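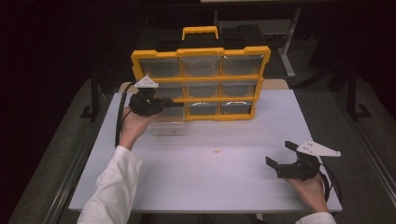

Do small parts organizers need a "lifetime" label?
Skoltgate doubts it, and starting in October the company will stop printing one on anything it sells.

Skoltgate, the hardware and storage retailer based in Gerton, said it is dropping the words "lifetime," "pro grade" and "unbreakable" from its shelf tags, its catalog and its website. The change covers drawer cabinets, tackle-style cases, stackable bins, tool rolls and wall racks. Products made by other companies will keep whatever their own packaging says, but Skoltgate will no longer repeat those claims in its own advertising.

The company sells a lot of storage. It has also read a lot of packaging, and it has grown tired of it. A lifetime label on a bin of cabinet hinges can mean the life of the buyer, the life of the product, or the life of the mold that made the product. In one warranty the buying team looked at this spring, it meant the time between purchase and "first evidence of wear," which would rule out most bins by the end of a weekend.

"We asked suppliers to tell us what the word meant, and the answers did not match each other," the company said in a statement. "In several cases they did not match the warranty card in the box. We don't think a customer should need a magnifying glass to buy something to keep screws in."

As part of the review, Skoltgate went through 400 storage listings on its own website. It found 21 that carried a lifetime claim with no written terms behind it at all. Those pages have been rewritten, and customers who bought one of those items can still bring it back with a receipt and have the claim honored as a reasonable person would have read it. The company has not decided how long that offer will stay open and is not going to pretend otherwise.

What replaces the old wording is a short block of text called the Plain Tag. It will list the outside measurements, the inside measurements, the material as stated by the maker, whether spare parts can be ordered, and the length of the written warranty in months. If there is no written warranty, the tag will say "none." If the maker has not told Skoltgate what the thing is made of, the tag will say that too.

Inside measurements were the hardest item to get. Many makers publish only the outside size, which flatters a thick-walled product and leaves the buyer guessing whether a 3-inch bolt will lie flat. Skoltgate staff have been measuring by hand in the Gerton warehouse, with a steel rule, and roughly 200 products are finished. The rest will carry a blank in that line until somebody gets to them. The company considered hiding the blanks and decided against it.

Spare parts were the other surprise, and not a pleasant one. Replacement dividers, hinges and latches are often described as "available." When Skoltgate tried to order them, some were out of stock with no return date, and some cost close to the price of a new unit once shipping was added. The Plain Tag will say "yes" to spare parts only when Skoltgate has placed an order and received it. A page on a supplier's website doesn't count.

Skoltgate would like to be careful about what it is claiming here. The Plain Tag is not a test result. The company has no laboratory and has not dropped anything off a ladder in a scientific manner. It cannot say how long a given cabinet will last in an unheated garage, in direct sun, or under a stack of paint cans. The tag also won't say which products are good. A cheap bin with no warranty may suit a buyer perfectly well, and an expensive one with a long warranty may be a waste of money for a person who owns two dozen nails and a picture hook.

The company is also wary of the wider trend toward organizing everything. Storage sales rise every January and some of those purchases come back in March, still in the wrapping. Skoltgate makes money from the ones that stay sold, so its advice here may be taken with that in mind: sort the pile first, throw out what is rusted or stripped, and then see how much room is needed. Coffee cans and jelly jars remain free and hold screws about as well as anything in the catalog. Label them.

Not every supplier is pleased. One has asked for its products to be left out of the program, and Skoltgate has said no. Justari, which supplies the company's own-label tool rolls and wall racks, has agreed to put warranty terms on the outside of the package in type of a readable size, though the first samples still used gray lettering on a slightly darker gray. A second round is due before the launch. Ng, the distributor that handles most of Skoltgate's stackable bins, will supply material statements for its full range. Skoltgate welcomes both moves and will wait to see the packages before saying more.

The new tags go up in the Gerton store first, followed by the website. Other locations will switch over as existing stock sells through, so shoppers may see old and new tags on the same shelf for a while. Where the two disagree, the Plain Tag is the one to trust, and a store employee should be told about it.

Prices are not changing as a result of the program. Skoltgate had been asked by one trade newsletter whether the tags would "add value," and its answer is that they will add a line about warranty months.

Customers who find an error on a Plain Tag, including a wrong measurement, can report it at any service desk or through the contact form on the Skoltgate website. Corrections will be posted on the product page with the old figure left visible. The company expects there will be some.

About Skoltgate
Skoltgate sells hardware, hand tools and storage products from its stores and online. Its head office and main warehouse are in Gerton. It has used the phrase "lifetime quality" in its own past advertising and has stopped.

Press contact
Skoltgate Press Office, Gerton. Phones are answered from 9 a.m. to 4 p.m. Sample tags and the full list of the 21 rewritten listings are available on request — please allow a couple of days, as the same people are doing the measuring.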